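FOR IMMEDIATE RELEASE
Tue 26 September

Brovetti and Lalari publish a shared working rule for robot test bins

Pundby. The automation company Brovetti and the test laboratory Lalari have today published the Pundby Bin Rule, a short document on how to prepare, check and record a bin in which a robot arm is tested for picking and placing. The rule is free to use. It is written for small laboratories, technical schools and integrators who do this kind of testing every week and who until now each had their own habits.

The two organizations began to work on the text after they compared their results from the same picking task and could not make them agree. The robot arms were of the same type and the software was the same version. After many days of searching, the difference was found in the preparation of the bin. In one laboratory the operators put the objects back by eye after each attempt. In the other laboratory they used marks on the floor of the bin, and the marks had partly worn away. Both groups believed that they followed the same method, and on paper they did.

The Pundby Bin Rule has three parts.

The first part is about the bin itself. It asks that the floor and the walls have a matte surface in one plain color, and that the color is written in the test record. Light reflected from a floor or a wall can change what the camera measures, so the lamps must stay in one place during a full series. Scuffs on the walls are allowed. Loose material on the floor must either be removed before the first attempt or be written down and left alone until the series is finished. Cleaning in the middle of a series is not permitted, and if it happens by mistake the series must be started again from the first attempt.

The second part is about the objects. Every object in the bin must be named in the record, also those which the robot is not supposed to touch. A fixture, a bracket or a tray counts as an object. For each of them the operator writes where it stands in relation to the walls, which side faces the operator, and if it is fixed or free to move. For a shape-sorter tray or similar part with pockets, the operator also writes which pockets are filled and which are empty at the start. This last point was discussed for a long time. Several people in the working group felt that it makes the record too long. The group decided to keep it, but it allows a simple printed form to be used in place of full sentences.

The third part is about the start picture. Before any arm enters the bin, the operator takes a picture with the fixed camera and stores it together with the record. The picture must include the full floor and at least the upper edge of the near wall. The arm and the gripper must be outside the view. A second start picture is required if anything in the bin has been touched by hand.

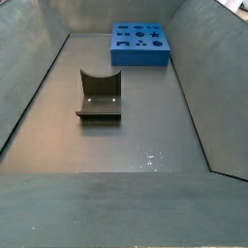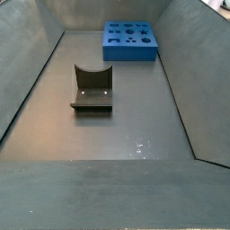
A blue foam shape-sorter tray and a black L-shaped bracket in a test bin, with no arm in view.

The rule does not say which robot, gripper or camera should be used. It also does not set a pass mark. Customers often ask for one, and the working group understands this wish, but a pass mark belongs to the agreement between the laboratory and its customer. What the rule wants to make sure is that two laboratories which report a number have prepared their bins in a way that can be compared.

To try out the text, Brovetti and Lalari ran 410 picking attempts according to the draft and kept the complete records. Operators who had not taken part in the writing were asked to prepare a bin only from the record and the start picture, without talking to the person who made them. The questions which they asked during this work were collected, and most of them led to a change in the wording. For example, the draft used the words "front" and "back" for the walls of the bin. Some operators understood "front" as the wall nearest to themselves and others as the wall nearest to the robot. The published version speaks of the near wall and the far wall, always seen from the fixed camera.

Another change concerns the parts with holes or curved edges. In the draft, the operator could write only "bracket, standing". This was not enough, as a bracket can stand in more than one way. The published version asks for the direction of the base plate and of the upright plate, and for the side on which any curved or cut edge is found.

The software company Huỳnh has prepared a record template which follows the order of the rule. The template can be filled in on a computer or printed. It reminds the operator to store the start picture before the first attempt is opened, and it does not let the same picture be used for two series. Laboratories which have already their own record system do not need the template and can follow the rule with a notebook.

Safety is treated in a separate chapter at the end. It does not replace the instructions from the maker of the robot or the law in the country of use. It repeats a few points which are easy to forget in the daily work: that the arm must be stopped and secured before a hand goes into the bin, that the person who resets the objects is the same person who releases the arm, and that the start picture is never a reason to hurry this step. If two people work at one bin, they must agree before the series who of them has this role, and the name goes in the record.

The Pundby Bin Rule will be reviewed after one year. Brovetti and Lalari invite all users to send their comments, and they are especially interested in records from laboratories with other types of bins, such as deep bins, transparent bins and bins with a moving floor. These are not covered by the present version. Comments about the language are also welcome, as the text was written by people with several different mother tongues and will be translated.

The rule, the printed form and the template can be requested from either organization at no cost. An introduction day for operators is planned in Pundby, with practical exercises at the bins in small groups. The date will be announced separately to everyone who has requested the documents.

About Brovetti
Brovetti plans and builds picking stations for small and middle-sized warehouses and gives training to the people who operate them.

About Lalari
Lalari is an independent laboratory which tests grippers, cameras and picking software for manufacturers and buyers.

Press contact
Please write to the joint press office of Brovetti and Lalari in Pundby. Printed copies of the rule are available for editors on request.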